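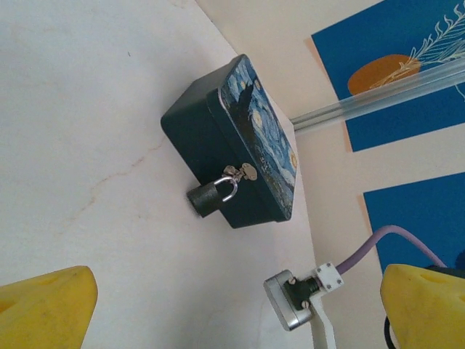
Thursday, February 2, 2023

Print this page | E-mail this page

Open day at the Flandamgate building. Writing this up the same evening, before I lose the order of things. Marina M. has the sign-in sheets and will add the visitor list to the shared folder.

Setup. Yasir and I were in at eight. Arm powered up clean. Homing took two tries because the e-stop by the door was still pressed in from last night. Yasir found it after I had already started checking cables. Note for the startup card: look at BOTH stops. Gripper open/close fine. Wrist camera up on the first try, exposure left where Ourania set it. We used the wall corner bench with the posters. Margarita from the front office asked if we wanted the posters down and I said leave them, the models have seen worse.

(Correction, that was Margarida Marinho. I have been getting her name wrong since September.)

Objects for the day. The main one was the Starry Night tin with the padlock on the hasp. Ourania picked it. People know the painting and they walk over to see what the arm is going to do with it. It is also a decent test piece: rigid, rounded corners, dark sides, and a padlock that can swing and shift the load. Dark paint on a pale table is easy for the segmentation. The glare off the lock is harder.

Session 1, the Sutherland visitors. Marina Stefanou did the talking, I ran the console. Teleop first, so they could see a person in the loop, then the learned grasp policy at reduced speed. I had the speed cap at 52 percent and kept it there all day. First autonomous attempt came in too close to the hasp side and I stopped it. Reset the tin at a steeper angle to the table edge and restarted. The second went through to a lift and a set-down.

Questions I wrote down from that group:
- Does it know the box is locked? No. It has no idea what a lock is. It gets pixels and joint positions and gives back motion.
- Who decides which way up to hold it? Whatever was in the demonstrations, mostly Yasir's habits.
- Could it open the padlock? Not with these fingers. Marina S. said she would like to try with a key next year and I wish she had checked with me first, as one of them wrote it down.

Session 2, school group, 16 of them plus two teachers. Louder and much better questions. We let them choose the angle of the tin between runs. One boy kept putting it as close to square with the table edge as he could get it, which the policy does not like. It hunts back and forth over the top before committing. I have seen this before and never logged it properly, so I saved those runs under "square_on" for Ourania.

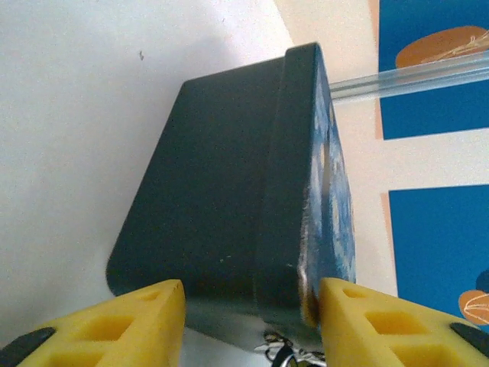 Grip notes. With the yellow compliant fingers the tin holds best when the tips get low on the sides and the fingers have room to bend a little. High grasps slip toward the lid. I don't want the load on the lid at all, so for the next round of demos we should all aim low and say so in the instructions. Yasir has been grasping low from the beginning and I have been grasping wherever I happened to arrive, and the data shows it.

The finish on the tin shows wear. I would rather not use our only one for long runs. Marina M. will order a second.

Force limit. Raised the close current from the default to 600 mA after lunch and left it there. Fine for the tin. Put it back to default before anybody runs the soft objects, please. I have taped a note to the monitor.

Session 3, two engineers from Gavach. They came to talk about cable routing, and spent most of the time bent over the wrist looking at how the sensor lead is run. Their view was that the loop should be shorter and tied off higher. I agree about shorter. Tying it higher takes away slack we need when the last joint turns over. We left it as it is for now. The older of the two offered to send a drawing, and Ourania gave him her address.

They also asked about the clear rod by the bench, and whether the depth camera sees it. Mostly it doesn't. Ourania wants a proper set of runs on transparent objects, and I told her she can have the bench on Monday.

Faults today:
1. E-stop, see above.
2. Console froze once when the log disk filled. Yasir moved last month's Tandell recordings to the server and it came back. The cleanup script has not been running. I will look at it.

To do:
- Startup card, both stops (me)
- Cleanup script (me)
- Second tin (Marina M.)
- Review square_on runs, decide if we need more demos at that angle (Ourania, Yasir)
- Shorter sensor lead, try on the spare wrist first (Yasir)
- Thank-you note to the school (Margarida)

Arm parked and powered down at 5:40. Tin and padlock are in the second drawer, key is on the hook.

Print this page | E-mail this page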